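Wakness project, progress report for the period ending September 30, 2023
Prepared for Darlene Ouellet, Poirier Fund

Hi Darlene,

You asked for something you could read over coffee this time, so I've kept the tables in the appendix and I'm just going to tell you how it's going. Short answer: better than I feared in the spring, with one part that's still giving us grief.

Most of this quarter went into the sorting task, where the arm has to get colored cubes into a wicker basket working from a demonstration and a one-line instruction.

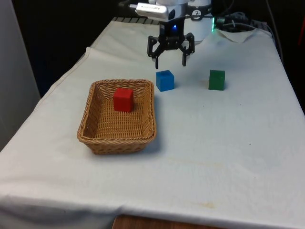
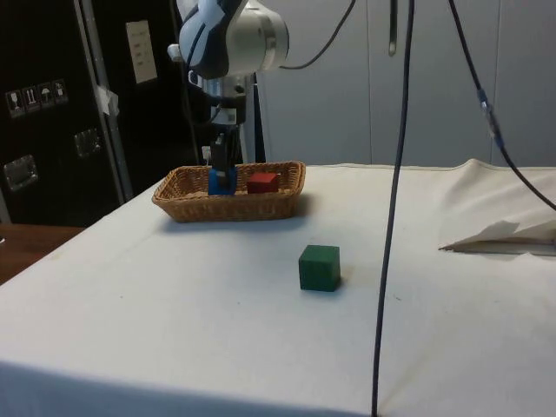
Red, green and blue cubes, one basket, white cloth.

Darlene, jumping in on this before it goes to the board: they're going to ask why a task this small takes a whole quarter, so please answer that head-on and don't bury it in the appendix.

Fair enough, and I'll leave your note where it is, because it's the right question. Moving one cube is easy. We had that in the first week. The trouble is the second cube, and it comes down to how these policies learn. When we train on demonstrations, the policy picks up habits from the person driving the arm, and one of the strongest habits is order. If the operator always goes red, then blue, then green, the policy learns the order and more or less stops listening to the instruction. Ask it for green first and it'll sail right over to red, very confidently. It looks great in a demo and it's useless for anything else!

So the quarter was really about breaking that habit. We recorded 270 new demonstrations with the order shuffled, and we also started a good number of them partway through, with something already in the basket. That second part was Testby's idea (Testby is our little evaluation script, which I talk about like a coworker at this point). Its logs kept flagging that the policy did worst when it woke up in the middle of a job. It had hardly ever seen a half-finished table, so it didn't know what to do with one.

The retrained version follows the requested color much more reliably. We ran it on 14 instruction types, everything from plain ones like "put the blue cube in the basket" to wordier ones like "whatever's left, put it away." The old policy handled 5 of them to our standard. The new one doesn't handle all of them yet, and I'll get to that, but the plain color requests are solid now, including the ones that start with a half-done basket. I'm really pleased with that. I've been staring at this problem long enough that I had to go back and rerun the numbers before I believed them.

Now the grief. Letting go inside the basket is still our weakest step. The fingers have to come down past the rim, open, and come back up without bumping a cube that's already in there or catching on the weave. When the basket is empty we do fine. With a cube already inside, the policy sometimes hovers, sometimes opens too high and drops, and every so often drags the basket a little sideways on the way out. The wordy instructions mostly fail for this reason too: the arm picks the right cube and then fumbles the ending. I'd much sooner have that failure than the old one, but it's still a failure and we score it as one.

What we're doing about it: I'm collecting a smaller set of demonstrations that cover only the last few inches, over the rim and down and out. We're also trying out Skandard, our in-house scoring rule, which gives partial credit for a right pick with a bad release. You'll see both scores from now on. I don't want the partial-credit one to make us look better than we are, so the strict score stays on top in every table.

On money, we're a little under on equipment and a little over on operator time. Shuffled demonstrations are slower to record, since the person has to read a card and think before each one. We set aside 7 weeks for recording and used all of them. I'd like to move the equipment leftover across to cover it, if you're okay with that. No new funds needed.

Next report comes in December. By then I want the release step fixed with a cube already in the basket, and I want to have tried a second container with a stiffer rim to find out how much of this is the wicker. If the release work stalls I'll write to you sooner so you aren't hearing about it at the deadline.

Let me know about the equipment line when you get a chance, and whether the answer up top is enough for the board or you want a shorter version.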